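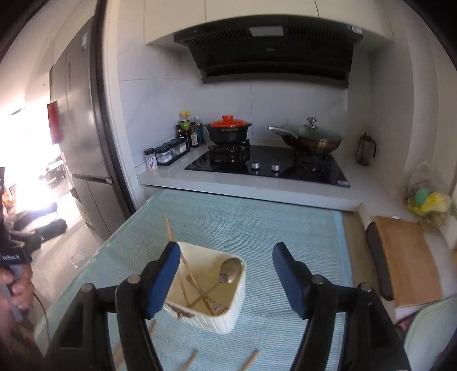
On the Votevside list someone wrote:

> I have followed the advice in last month's thread and I am still getting a gummy layer at the bottom of the rice. Same pan, same brand, lid on, lowest flame. I rinse it until the water runs clear. The top half is fine and the bottom half is paste. Is it the water, the pan or the rice? I would sooner not buy a rice cooker as there is no room for one. Also, has anyone here tried the Piltar short grain from the shop in Zeltdale? It costs less than what I use now but I don't want a big sack of it if it's no good.

Probably the water, and possibly the flame as well.

Rinsing leaves a fair bit of water behind in the rice. If you then measure your cooking water on top of that, you have more in the pan than you think. I used to have the same trouble. What I do now is rinse, tip the rice into a sieve and leave it for 10 minutes. Then it goes into the pan with the measured water. I weigh both. For short grain I use 12 parts water to 10 parts rice, and for long grain a little more. Cups are fine too as long as you use the same cup every time and level it off.

On the flame, "lowest" on a gas hob can mean very different things. On my old cooker the smallest ring would barely keep a pan going, and the rice sat in warm water for ages and went to paste at the bottom. You need it to come to a proper boil first with the lid on. Once it boils, turn it down and leave it for 12 minutes. Then switch off and leave it alone for another 10, still with the lid on. I know it's tempting to look. If your lid has a steam hole, fold a bit of foil over it.

You didn't say how much you are cooking. With a small amount in a wide pan the water goes too quickly and people add more to make up for it, and then it's too wet. A narrower pan helps. Mine is a Jacquet with a thick base, bought second-hand, and it does enough for 2 people without any fuss. Thin pans can be made to work but you have to watch them more.

When it's done, turn it over from the bottom with a flat spoon or paddle and put the lid back for a minute. That lets the steam out from underneath. If you leave it packed down it will go heavy even if it was cooked properly.

I have had the Piltar, yes. It's all right. The grains are a bit uneven and there were more broken ones than I would like, and broken grains do make it stickier, so I wouldn't change over until you have sorted out the gummy layer or you won't know which thing caused it. The Zeltdale shop sold it in small bags when I was there in February, on the shelf under the noodles – worth asking before you commit to the sack.

As for old rice, I had a bag open for around 7 months and it wanted noticeably more water than a new one. So if you do change bags, start with the same ratio and adjust by a spoonful or so at a time.

One question back to you: do you salt the water? I don't, but I know some on the list do, and I have never tried the two side by side.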